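Lenlow Tabletop Backdrop Set

Manufacturer: Flernine
Category: Display and demonstration booths
Page revised January 17, 2025

Overview

The Lenlow set is a three-sided fabric enclosure for use on or behind a worktable. It consists of a rear rail, a rear fabric panel, two side panels, upright poles and a bag of clips. It is intended for food demonstrations, product tables, classroom displays and similar uses where a plain dark background is needed behind small items.

The set stands on the floor. It does not fasten to the table, and the table is not included. Any table with a straight rear edge can be used, provided its width is less than the clear distance between the side panels.

Fabric

All panels are black woven polyester with a matte face. The fabric weight is 300 grams per square meter. At this weight the panel is opaque under ordinary room lighting. A strong lamp placed directly behind the rear panel will show through at the seams.

Panels ship folded. Fold lines are visible when the fabric is first hung and relax only partly under its own weight. Where a flat surface is required, steam the panel from the back on a low setting before hanging. Do not use a dry iron. Storing the fabric on a tube instead of in the carton prevents new fold lines from forming.

Panels can be machine washed cold. Remove all clips and attached lettering first. Line dry. Shrinkage is up to 2 percent on the first wash, and the rail pocket is cut with allowance for this.

Rail and clips

The rear panel can be hung in either of two ways. The sewn pocket along the top edge slides over the rail and gives the neatest result, but the rail has to be taken down whenever the panel is changed. Clips are quicker and allow the height to be adjusted with the rail in place.

When using clips, start at the upper corners and pull the top edge level before closing the remaining clips. Wide gaps between clips let the edge dip. Side panels need a clip at the front end of the support as well as the rear, or the upper part of the fabric will sag into the work area.

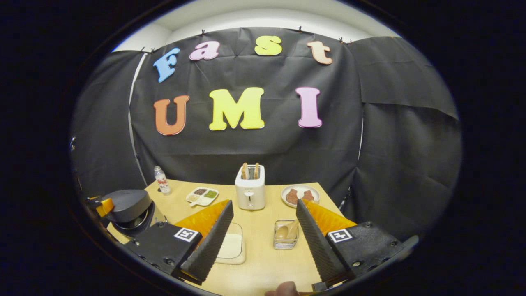
Rear panel clipped to the rail, with foam lettering and a toaster on the table.

Lettering

Cut-out foam letters can be mounted directly on the rear panel. Lettering is not part of the standard set and is ordered separately from the Değirmenci range, by the letter, in upper and lower case. Available colors are listed on the order form.

Each letter is supplied with adhesive hook pads. Apply the pads to the back of the letter, press for 60 seconds, and leave the letter face down overnight before hanging. The pads grip the fabric without leaving residue. A letter placed at a slant will stay at a slant, so check the baseline with a string or a level if straight rows are wanted. Large capitals should go on the lower row, where the fabric moves less.

Do not pin through the foam. Pin holes enlarge under the weight of the letter and cannot be repaired.

Table arrangement

Leave open space between the rear edge of the table and the fabric. This prevents the panel from being pushed out of line when items are set down and keeps cords accessible. The side panels can be angled outward to widen the opening at the front. Pale appliances and light wood stand out clearly against the black fabric. Dark cookware and black-handled utensils do not, and may need a light mat underneath.

The fabric is not flame retardant. Toasters, kettles, griddles and other heating appliances must be positioned so that no panel can touch them or hang over them, and must be attended whenever they are switched on. Follow the clearance given in the appliance manual. Open flames, including gas burners and candles, are not permitted inside the enclosure.

Route power cords along the table and down one rear leg. Do not run them over the rail or through the clips.

Assembly

Two people are recommended. Set the rear uprights first, join the rail, and tighten the collars by hand. Add the side supports at the chosen angle. Hang the rear panel, then the sides, overlapping the edges at each corner so that no wall shows through. A narrow strip of the pole may remain visible at the joint. The optional corner sleeve covers it.

Move the table in last. Moving the table with the side panels already hung is possible but usually requires reclipping them.

Spare parts

Clips, collars, corner sleeves and hook pads are stocked individually. Panels can be ordered singly, but dye lots vary and a replacement may not match an older set exactly. If matching matters, order all three panels together. Spare clips are sold in bags of 4.

Orders and technical questions

Orders are handled by the Flernine parts desk in Flurnport. Questions about fabric, hanging hardware or custom widths should be addressed to Ekrem Baysal, product support. Include the width and depth of the table and the available ceiling height. The parts desk is closed for inventory during the first half of July, and orders received in that period ship when it reopens.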